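Student Project Report
Reducing Bedding Waste in Shared Student Housing: A Study of Two Residences
Department of Textile and Household Studies, Lirnum College
Submitted September 28, 2023

1. Introduction

Students who live in college housing usually buy a full set of bedding before their first term and leave much of it behind when they move out. Sheets, blankets, and pillowcases are bulky, cost little to replace, and are hard to pack for a long trip home. This report examines how bedding is used, washed, and thrown away in two residences, Nikbridge Hall and Prullbridge House, and considers whether a lending program could lower the amount discarded each spring.

The project was carried out as part of the second-year course in household resources. It covers cotton and cotton-blend items only. Mattresses, pillows, and down comforters were left out, as the college already has a separate contract for their removal.

2. Method

A written survey was given to residents of both buildings in April. It asked what bedding they owned, how often they washed it, and what they planned to do with it at the end of the year. A total of 90 completed forms were returned. In addition, 20 residents agreed to a short interview in their own rooms, where storage space and laundry habits could be discussed in more detail. 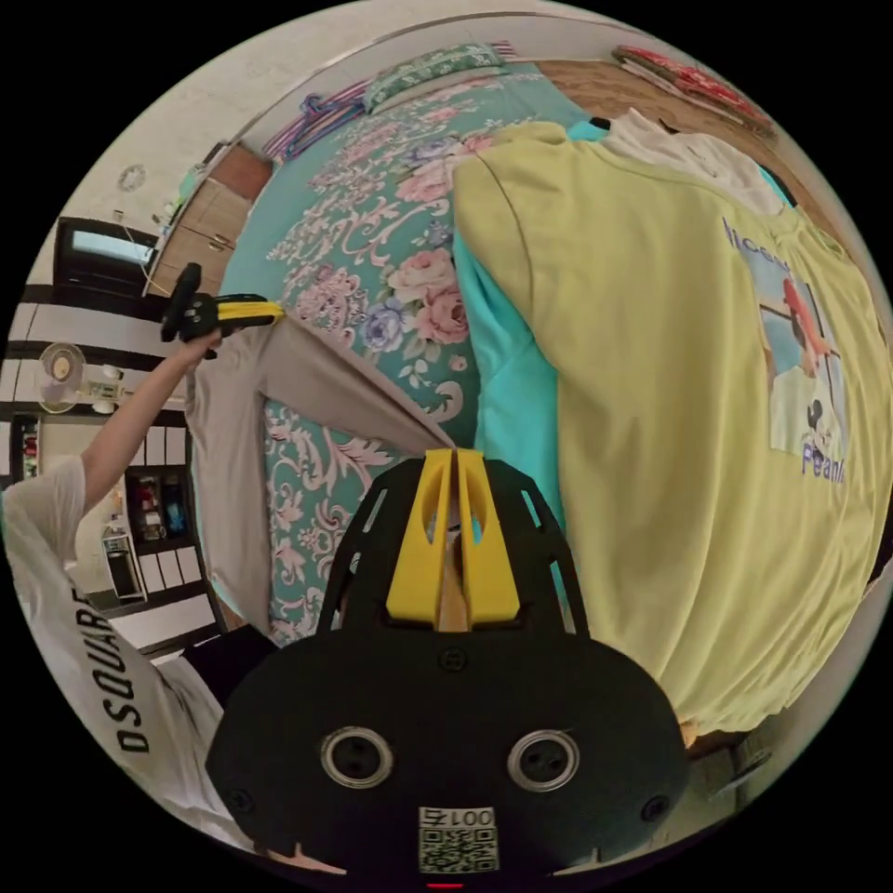
The interviews followed a fixed list of nine questions. Answers were written down by hand and grouped by theme after all visits had been completed. Residents were not asked to prepare their rooms in any way. Survey answers from the two buildings were kept separate until the final stage so that differences in laundry access would not be hidden. Nikbridge Hall has machines on every floor, while residents of Prullbridge House share one laundry room in the basement.

3. Findings

Residents of Prullbridge House reported washing their sheets less often and owning more spare sets. Several explained that a second set allowed them to put off a trip to the basement. In Nikbridge Hall, most residents owned a single set and washed and dried it on the same day.

Plans for the end of the year were similar in both buildings. The most common answer was that bedding would be left in the room or placed in the trash. Few residents knew that the Ntuli Street donation center accepts clean sheets, and those who did know were unsure whether stained or faded items would be taken.

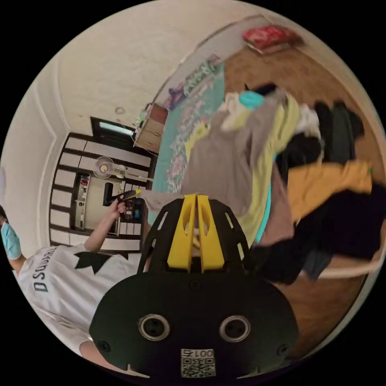 Attitudes toward borrowed bedding were mixed. Hygiene was the main concern, and many residents said they would use a lending program only if items were washed at a high temperature and sealed before being handed out. Clothing was viewed differently. A printed T-shirt, such as the white one with dark lettering and a black star shape worn in the bedroom shown in this section, was the kind of item residents said they would pack and take home without a second thought. Bedding was described as part of the room and was rarely seen as personal property worth keeping.

4. Recommendations

It is recommended that the college run a trial lending program in Prullbridge House for one academic year. Each borrowed set should consist of five pieces: one fitted sheet, one flat sheet, two pillowcases, and one light blanket. A refundable deposit should be collected at check-in. Drop-off bins for clean bedding should be placed in both lobbies during the final weeks of the spring term, with a posted list of the items that can be accepted.

5. Limitations

The survey recorded what residents intended to do, and their final choices may have been different. No discarded bedding was weighed. Any later study should include a weight record from both buildings at move-out, along with the cost of commercial washing for the borrowed sets.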